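Shop > Book Production > Covers and Jackets > Faveo Pre-Made Cover Service

Filed under: Cover design, Paperback, Ebook, Self-publishing

Faveo Pre-Made Covers for Fiction

Faveo is a library of finished cover designs for novelists who publish their own work or run a small press. Each design is complete except for the title, the author name and the back cover text. You choose one, send us the wording, and we set the type and return print and ebook files. Once a design is sold it is taken off the site and is not sold again in any form.

The library holds 917 designs at present. New ones go up through the year, with the largest batch in July.

How the library is sorted

Most cover shops ask you to pick a genre first and then show you what the genre is supposed to look like. A family novel by a woman gets a beach chair, and a family novel by a man gets a house at dusk with one lit window. We sort by other things: period, setting, mood, and whether the design is led by type, illustration or photograph. Genre is available as a filter, but it is switched off when you arrive. The sex of the author is not a filter and we do not ask for it on the order form.

You can search on more than one term. "Contemporary, domestic, quiet, photograph" is a search that customers use a lot, and so is "historical, coastal, type only." 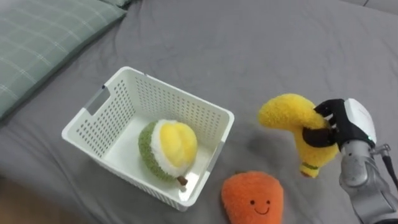 Search results can be viewed at full size or as thumbnails. We suggest checking any design as a thumbnail before you buy, as most readers will first see your book at the size of a postage stamp. Titles longer than five words do not suit every layout. Designs that can take a long title are marked with an L.

What you get

A front cover file for ebooks, in JPEG.
A full wrap file for paperback (front, spine and back), in PDF, built to the page count and trim size you give us.
A flat image of the front cover for your website and newsletter.
Two rounds of changes to the type, including size, color and placement.

A hardcover jacket with flaps can be added to any order. So can an audiobook square, though some of the taller illustrations have to be cropped for it and we will send you a proof of the crop before charging you.

Typefaces

All type is set in one of two families licensed for the service. Misness is a serif with fairly heavy capitals and works well for historical and literary titles. Skosenik is a narrow sans serif, used where a long title has to fit on one line. Both have full accent support. We had to redraw the accents in an early version of Misness after an author's surname, Hà, came back from the printer with the mark touching the line above. If your name or title has accented letters, type them into the order form exactly as they should appear and check them again on the proof.

We do not set type in fonts supplied by customers.

Series

If you are writing a series, look for designs marked S. These have companion designs already drawn, and buying the first one reserves the others for 40 days at no charge. After that they go back on general sale. Series sets share a spine layout so that the books line up on a shelf. We can't make a companion for a design that isn't marked S.

Rights and print runs

The standard license covers ebook sales without limit and up to 3000 printed copies. Above that you need the extended license, which can be bought at any time and does not require new files. Both licenses cover advertising for the book. Neither covers merchandise such as mugs, posters or tote bags.

You may not alter the artwork yourself or pass it to another designer to be altered. Adding a prize sticker or a review quote is fine.

Ordering

Have these ready before you start: final title and subtitle, author name, trim size, page count, paper color, back cover text, and barcode if you have your own. If the page count isn't final, order the ebook cover now and send the rest later. The spine width depends on it and we charge a small fee to rebuild a wrap once it has been approved.

Questions about a particular design go to Ikechukwu Akpan, who manages the library. Please include the design number, found under the thumbnail.

Page last updated Sunday, December 11, 2022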